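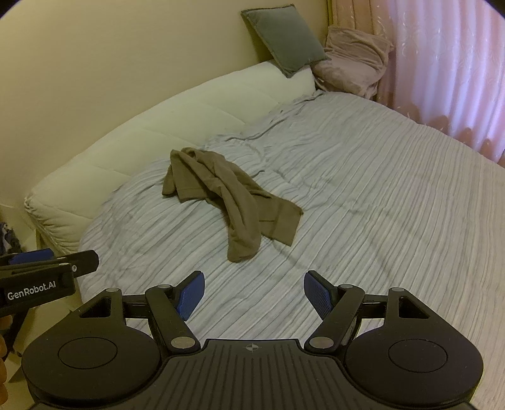
*Jaws open above the duvet, with the cloth waiting in a heap between takes.*

# Tidy it up, then mess it up again

I have been folding laundry for most of my life and I'd never once thought about my thumbs. Then I spent a day in a small flat in Grutach with a gripper in each hand, trying to fold one crumpled cloth on a bed, and by lunchtime I was thinking about nothing else.

The flat is rented by Landeo, a small outfit that wants robots to be useful at home. What they need from people like me is a demonstration. You do the chore, the grippers keep a record of what they saw and how they moved, and later on a robot with much the same sort of fingers gets to learn from it. There's no robot in the bedroom while you do it. I'd rather hoped there would be (I'd worn my good trainers), but it's just you, the bed and the job.

The first surprise is how little you can feel. The fingers have blue pads on the inside with a fine mesh pattern, and they hold on to fabric beautifully once they've got it. Getting it is another matter. When you pick up a cloth with your own hand you sort of pinch and rub, and your fingertips tell you whether you've got one layer or a whole wad. With the gripper you find out by lifting. I'd close the jaws on what I was sure was a corner, raise it grandly into the air, and up would come the duvet as well!

It didn't help that the duvet is covered in wavy little pleats. They look lovely, and they're a menace, as every ridge is something else for the tips to catch on. I asked if we could swap to a flat sheet. No, I was told, quite cheerfully, people have duvets. Fair enough.

## Slower than you'd think

I had 37 goes at it over the day. The early ones were rotten. I kept rushing, the way you do at home when the kettle's on, and when you watch a rushed take back it's a blur of ceiling and elbow. The woman running the session had one piece of advice and she gave it often: move as though you're showing a toddler. So I did. Left gripper in, close, wait. Right gripper in, close, wait. Lift, bring the edges over, lower, let go.

Letting go is harder than it sounds, by the way. Open the jaws too quickly and the cloth springs back off the pads and undoes your nice fold. Open them slowly and a bit of hem clings to one finger and follows you home. I got into the habit of backing straight out along the line of the fold, and from then on things went better.

And then you mess it up again, which I hadn't expected to be so much a part of the work. After each fold you pick the thing up, scrunch it and drop it somewhere new. Landeo don't want a tidy starting point. They want twisted heaps, long tails hanging one way and short flaps poking out the other, the pillow in a different place, the curtain open or drawn. If every take begins alike, the robot only learns that one beginning. I found I was quite bad at being messy. My heaps all came out the same shape and I had to be told off for it — gently, but told off.

## The other way of doing it

Two streets along, in what used to be a tile showroom, there's a rival camp. Visteo do their teaching by remote control. You sit at a desk with a pair of control arms and a screen, and the robot copies you from across the room. They let me have a try, and I'll admit it was more of a thrill. I moved my wrist and a great big arm moved its wrist! I picked up a sock! I dropped the sock!

But I was dreadfully slow. There's a small lag, and the screen is flat, so I was forever closing the jaws just in front of the thing I wanted. In the time I'd have got through a good run of takes at the flat I managed three socks and a flannel. What you get for your trouble is certainty. The robot has done every one of those movements itself, with its own joints, so there's no question of whether its arm will bend that way. At the flat I twisted my elbow into all sorts of shapes that a machine might not care to copy, and some of my takes will be thrown out for that very reason.

Both camps were very polite about each other. Both also used the phrase "each to their own" in a certain tone of voice.

I went back to Landeo for the last part of the afternoon, and I was glad to. There's something restful about that bedroom, with the pink curtain and the cushiony bolster down the side of the bed, and I had got rather attached to the cloth. It's olive brown and nothing to look at, but I knew its weight by then. I'd stopped watching the gripper tips and started watching the fold, much as you stop looking at the pedals once you can drive.

## What comes of it

The takes go off to Dabbas, the firm that does the sorting and labelling, and from there into whatever the robot's training needs. In May I was invited back to see an arm have a go. It hung over the bed for a while, dipped, came up with nothing, dipped again and got hold of an edge. The fold it made was a bit skew-whiff. It then backed out slowly, straight along the line, with the jaws opening last of all, and I felt a ridiculous rush of pride, though plenty of people have given it demonstrations and that habit could have come from any of them.

I've tried the slow way at home on the tea towels. It takes two minutes a towel and my family have asked me to stop.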